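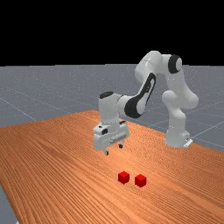
Long table, orange-brown grain

Home | Forums | Finishing | New posts | Search

Thread: Oil or water-based poly on a kitchen table?

mapleknot
The top is 676 square inches per leaf, two leaves, sanded to 180. I like a warm color but my wife is worried about yellowing. I have half a can of Multia oil poly and could buy the water-based one. We eat on it every day, two kids.

dryfit_dan
Oil. Three coats, wait overnight between them. Water-based looks gray on anything with red in it.

Sugden
Disagree. It only looks gray if you skip the dewaxed shellac. One thin coat first and you get the warmth, then water-based on top. My table in Minham has had that for 13 years and I have recoated it once.

dryfit_dan
Shellac under a table that gets hot plates is asking for white rings. I have stripped two of them.

mapleknot
We use trivets, mostly. What I care about is the grain. I want the streaks to show as much as this:

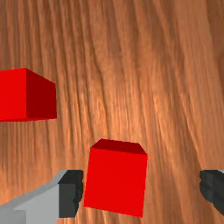 Fullelen wrote that the finish matters less than the sanding. Going past 200 closes up the wood and the oil can't get in, so stop where you are and wipe it down with mineral spirits before you decide.

mapleknot
OK, 180 it is. Does the half can matter? It was opened in June.

Sugden
If it has a skin on it, toss it. A new quart is cheaper than sanding again.

dryfit_dan
Strain it and try it on the underside first. Mine was fine after 5 years – kept in the basement, lid tight.

Contact us | Copyright Finishing Forum | Back to top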